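Pacita Manalo
Bin-picking project thread, February. Team of 4, second semester of the robotics practicum. I'm writing up where we are so the next group doesn't have to dig through our chat logs. Mostly notes on grasping, lighting and cable routing.

The task: clear a bin of mixed household and shop items, one at a time, into a drop zone. No fixed item list. The grader brings a set we haven't seen. Score is items moved per run, minus drops outside the zone. Double picks count as one.

Arm is a KUKA. We don't get to modify the arm, the controller or the safety limits. We do get to modify everything past the flange, the bin placement, and all the software. Most of our hours went into the last one and most of our failures came from the first one.

Software has two halves. Clendow is the grasp planner, named by the people who had the project before us. Adebisi is our scoring layer on top. Clendow proposes grasps, Adebisi throws most of them out.

Clendow ranks candidates on local geometry only. It sees an edge with clearance on both sides and calls it a good grasp. It has no idea there's a bin wall behind the hand, or that the cable loop sticks out farther than the fingers do.

Adebisi adds the wall check. We sweep a simplified hull of the hand and the first joint down the approach path and reject anything that comes within the margin of a wall. First version used the hand only. The cables hit the rim on the second run of the day and we lost the afternoon rerouting.

Cable notes for whoever is next. The bundle needs enough slack for full wrist rotation, and that slack has to go somewhere. Ours goes into a loop by the last joint. Model the loop. A fat capsule shape is good enough. Do not try to simulate the cable itself, we spent a week on that and deleted the branch.

Corners are our worst region by a wide margin. Anything pressed into a corner has one or two reachable sides, and the hull check kills nearly every approach angle. The current workaround is a nudge: close the fingers, come down next to the item, drag it toward the middle, re-scan. Slow but it works more often than a forced grasp.

Someone asked in replies why we don't tilt the bin. We tried. Everything slides to the same side and you end up with a pile at the low wall. Flat is better. Clamp it, too. A nudge that moves the bin ruins your calibration and you won't notice until the next 5 grasps are all off in the same direction.

Mark the bin position on the table with tape before you clamp. If it shifts you can put it back without a full recalibration. We do a quick touch check at 2 points on the rim after that.

Perception problems, in order of how much time they cost us:
Glossy dark plastic. Depth comes back with holes right on the curved top, so the planner thinks the item is a ring.
Soft crumpled things. Depth is fine, but the segmentation splits one item into several along the folds.
Open shapes, anything you can see the floor through. Clendow loves to put a finger through a gap. Sometimes that's a good grasp. Adebisi can't tell which times.

For glossy items we fill the holes from the color mask. If the mask is closed and the depth around the outline is consistent, we fit a smooth patch across the middle. It fails on items with a real hole, obviously. We accept that.

For soft items we merge segments when the color difference across the boundary is small and the height step is small. Both thresholds are hand tuned and I don't trust either of them. They're in the config file under "merge". Please log it when you change them. We didn't always.

Boxes lying side by side are a separate issue. From above, the planner sees two rectangles and wants to grab each across its short axis. If the gap is narrower than a finger, the finger lands on the neighbor. We added a minimum gap test. When it fails we fall back to the nudge, or to picking the taller one first.

On lighting: Nolex is our lamp rig, a bar and 2 diffusers. With the diffusers on, the glossy failures drop a lot. With them off, any bright strip along a bin wall can saturate and the wall fit jumps. If your wall estimate moves between scans and nothing touched the bin, look at the lights before you look at the code.

Open items for this month: retry logic after an empty grasp (currently it tries the same grasp again, which is dumb), a time limit on nudges, and a proper log viewer. Right now I read the logs in a text editor.

Will post run numbers after the practice round. If you're in the other section and want the hull files, message me, they're small.

Working bin for the corner and gap tests, mixed set.

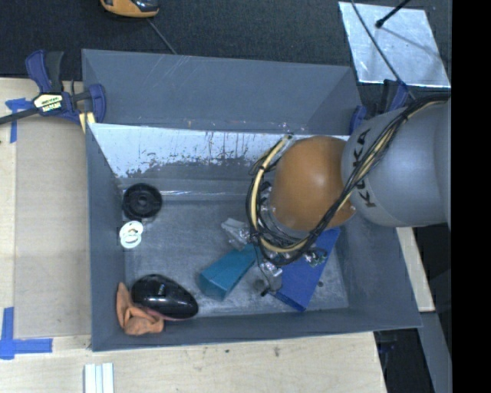
Arm over the bin, blue and teal boxes under the hand and the smaller items along the left wall.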